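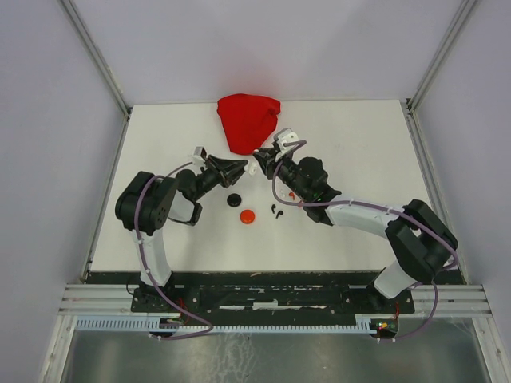 Fig. 2: Two arms above a white tabletop, with a red cloth near the back edge.

5. Setting Up the Bendel 182 for Band Rehearsal

This section covers connecting the Bendel 182 rehearsal mixer, setting input levels, and making a first recording. If you are using the mixer on its own with headphones, skip to 5.4.

5.1 Before You Connect

You will need:
Bendel 182 mixer and the supplied power adapter
One XLR cable for each microphone
One 1/4-inch instrument cable for each guitar, bass or keyboard
Two balanced cables for the powered speakers
A formatted SD card, if you plan to record

CAUTION: Use only the Hunora adapter supplied with the mixer. Adapters from the older Bendel models have the same plug but a different voltage.

5.2 Connecting Instruments and Microphones

1. Turn the MAIN knob and all channel faders fully down.
2. Make sure the speakers are switched off.
3. Plug vocal microphones into channels 1 to 4.
4. Plug the bass into channel 5 and press the HI-Z button next to the socket. The button lights green.
5. Plug keyboards into channels 7 and 8. For a mono keyboard, use channel 7 only.
6. Connect acoustic guitars with a built-in preamp to channel 6. Leave HI-Z off.
7. Run the two balanced cables from MAIN OUT L and R to the speakers.
8. Switch on the mixer, wait for the display to show the channel view, then switch on the speakers.

Note: Electric guitars played through an amplifier should be miked. Plugging the speaker output of an amplifier into the mixer will damage the input and is not covered by the warranty.

If you use condenser microphones, hold PHANTOM for two seconds after everything is connected. The setting applies to channels 1 to 4 together. Turn it off and wait for the red light to go out before unplugging any microphone.

CAUTION: Do not turn on phantom power with a ribbon microphone connected unless its maker says it is safe.

5.3 Setting Levels

Set one channel at a time, with the rest of the band quiet.

1. Press SELECT on the channel.
2. Have the player or singer perform the loudest part of a song.
3. Turn GAIN up until the meter reaches yellow on the loudest notes. If it turns red, back off a little.
4. Raise the channel fader to the 0 mark.
5. Repeat for each channel in use.
6. Bring MAIN up slowly until the room is loud enough.

Check the vocals again once the drums are playing. Singers nearly always get louder at that point, and the gain may need to come down.

If the speakers howl, lower MAIN first. Then turn the speakers so that they point away from the front of the microphones. The FB CUT button removes a narrow band of sound around the problem note. It can be pressed up to five times per channel, and each press makes the voice a bit thinner.

5.4 Headphones

There are two headphone sockets on the front edge, each with its own volume knob. PHONES A carries the main mix. PHONES B can carry its own mix: press MIX B, set the faders as you want them, then press MIX B again to return. The faders do not move by themselves, so the display shows the stored position as a small line.

5.5 Making a Recording

1. Insert the SD card with the label facing up.
2. Press REC once. The light blinks and the mixer is armed.
3. Press PLAY to begin.
4. Press STOP at the end of the song. Wait for "Saved" before removing the card.

Each channel is recorded to a separate file, before the fader. Moving a fader during a take changes what you hear in the room but has no effect on the files.

To copy songs to a computer, connect the USB socket and open Zendport. Mixers with firmware older than 1809 must be updated first; see Section 9.

5.6 Storing the Setup

Hold SCENE for two seconds, choose an empty slot and enter a name. The factory scene "Sauerland" has a short room reverb on channels 1 to 4 and can be overwritten. Gain knobs and HI-Z buttons are not stored, so write these down.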